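**Fastener sorting, capstone team 9: gripper keeps shoving screws instead of picking them**

**norska_fan**
Our project (officially "Oko," unofficially "the expensive broom") is supposed to pick loose hardware off a concrete floor and put it away. It's very good at relocating hardware to slightly different concrete. We've logged 377 attempts so far this semester. Bolts go okay. Wood screws, no.

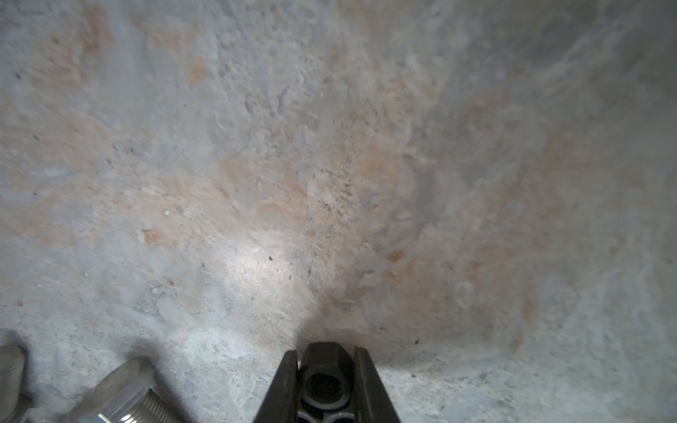

Fingers are straight out of the Hevov kit, no pads. Suha Rawashdeh, who grades us, wrote "consider friction" in the margin and left it there.

**issa_bot**
Pads. Always pads. Cut up a bike tube.

**torque_wrench_tina**
Disagree. Rubber rolls a thin screw right out from under you. The floor is your problem. All that pitting and staining will eat your detection before the fingers get a vote. Put down a mat.

**norska_fan**
The mat is banned. Rules say "unprepared surface," and someone on our team argued FOR that rule in December. He's quiet now.

Brass screws are the worst because the camera thinks every tan stain is one. We got 1304 false detections in a single overnight run, most of them rust.

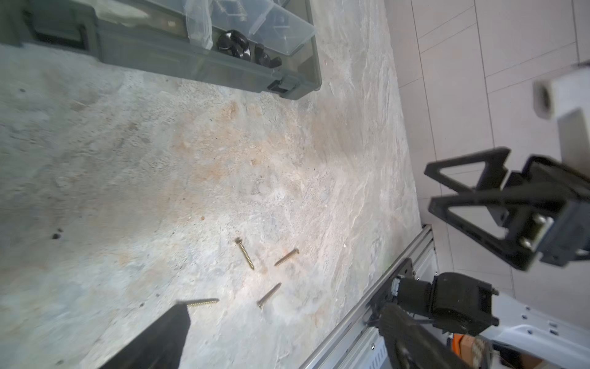 So tonight's plan is to filter by shape first and worry about color later.

**issa_bot**
Shape won't save you when they point every which way. Grab across the shank, near the head. And pads.

**torque_wrench_tina**
Across the shank, yes. Pads, no. Close slower and come in 2 mm lower.

**norska_fan**
2 mm lower is the floor.

**torque_wrench_tina**
Then 1.

**issa_bot**
bike tube

**norska_fan**
Fine, trying both. Demo's at 9 in the morning, so one of you gets to be smug by lunch.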